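Getting Tistavel's hands to behave

I promised in October that I would write down how I keep Tistavel in working order, and then of course I got to fiddling with it and the writing slid. Tistavel is my two-armed robot, and it lives entirely inside a simulated room on my desktop machine (my knees are grateful, as there's no crawling under a workbench to find a dropped screw). You'd think a robot made of numbers would never need looking after. Oh, it does!

I start every session with the grippers, and I do them one at a time. The left arm gets parked with its fingers up and nothing between them, so I have one side I don't have to worry about, and the right arm goes over to the wooden table and closes on something small. If the held piece trembles, my contact settings are off. I run the physics at 200 steps a second now. I started at 60, to be kind to the computer, and spent a whole evening blaming the gripper for a jitter I had made myself. 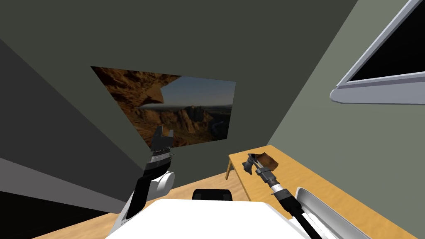
Squaring up the fingers

My old friend Uriel Olvera taught me this part over the phone, very patiently, while I was making soup. You open the jaws wide, switch to a view looking out along the fingers, and check that they come in evenly from both sides. A finger whose zero point has drifted will lean in early and shove the piece before the other one gets there. I type in a small correction, close, open, and look again. The most I've ever needed was 14 rounds, after I had imported a new gripper file and got its units wrong.

Do it with the furniture left in, by the way. I used to clear the room first to keep things tidy, and then the fingers would line up beautifully and clip straight into a cabinet door the minute I put everything back.

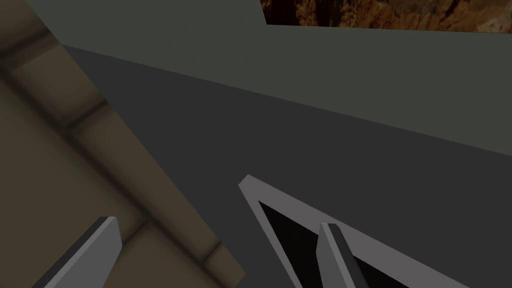
Page 2

Once the fingers are square I save the joint offsets under a new name, and I write the name in a paper notebook too (I know, I know). Next on my list is the right wrist, where I'd like a little more damping before I ask it to carry anything heavier. If any of you have tuned one of these long thin arms, do leave me a comment with the values you settled on.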